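The Long Way to the Wall
Power strips have come out from behind the desk, and some of them are good enough to leave there

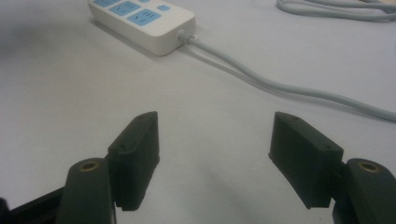
A white strip with sky-blue socket panels and a ribbed collar where the cable leaves the housing.

By Kirsty Chisholm

I own too many power strips. I know this because in June I moved my desk from the back bedroom to the front one, a distance of maybe twenty steps, and every single thing I unplugged turned out to be plugged into something else. There was a beige one from my first apartment with a crack down the side. There was a black one with a switch that glowed orange all night. Behind the filing cabinet I found a strip feeding a second strip feeding a lamp I gave away years ago (please don't do this, and yes, I have since been told off).

So I did what any reasonable person would do and spent the summer looking at new ones. I had no idea how much fun it would be!

The first thing I noticed is color. For years you could have white or you could have black, and the sockets matched the case. Now you find white housings with pale blue panels, mint ones, a mustard yellow I still think about. A contrasting panel sounds like a small decoration until you've tried to find an open outlet in the half dark with a charger in your teeth. On a white strip against a white desk, that patch of blue is the thing your eye goes to first.

Donnie Haldane fits out small offices and has very firm opinions about all of this. His last big job was a shared workspace called Ritport, with 3,092 square feet of open floor and wall outlets in all the wrong places. Every desk there got a strip on top of it, in plain sight.

"People hide them because they're ugly," he told me. "Then they can't reach them, so they buy another one. If you like how it looks you'll put it where your hand is, and one will do."

I've come around to this completely. Mine now lives on the desktop at the back left corner, and I haven't crawled under anything in weeks.

Donnie's other subject is cable. He measures the walk from desk to wall along the path the cord will really take, down the leg and around the baseboard, and then he adds a little slack. Stedo sells its strips with either a six-foot cord or a 12-foot one, and he says most people should buy the longer and coil what's left. Coil it loosely, in wide flat loops, and leave it lying in the open air. Never wind it tight around the strip itself, and don't stuff the bundle under a rug or into a drawer where heat has no way out.

Look, too, at the place where the cord meets the case. That stretch takes all the bending, every time you shove the strip aside to make room for a plate of toast. A ridged sleeve there lets the cord curve gently instead of folding at one point. My old beige strip had a sleeve once. It had split all the way around, and the cord wobbled when I touched it. That one went straight to the recycling center.

Angus MacKinnon, who repairs lamps and radios in a shop so narrow you have to back out of it, let me handle the pile of strips he uses at his bench. His favorite is a Pletard with rounded corners. He likes it because it wipes clean and doesn't snag his sleeves. He's less keen on the ones with a bank of sockets packed edge to edge. "You get one fat adapter in there and you've lost the neighbor," he said, and showed me, with a fat adapter.

He also reads the rating on the underside before anything else, which I had never once done in my life. A strip is fine for a laptop, a lamp, a phone and a speaker. A space heater goes into the wall. So does a toaster oven, and so does anything else that makes heat for a living.

Then there's the question of switches. I tried a Magesa with a separate switch for each outlet and loved it for up to 17 minutes, until I turned off my own router during a call. A single button suits me better. I like one click at the end of the day, lamp and speaker and monitor all out together.

The final count in my house is 2, one on the desk and one behind the sofa. The mustard yellow is still in my shopping cart. The kitchen counter could probably use something cheerful.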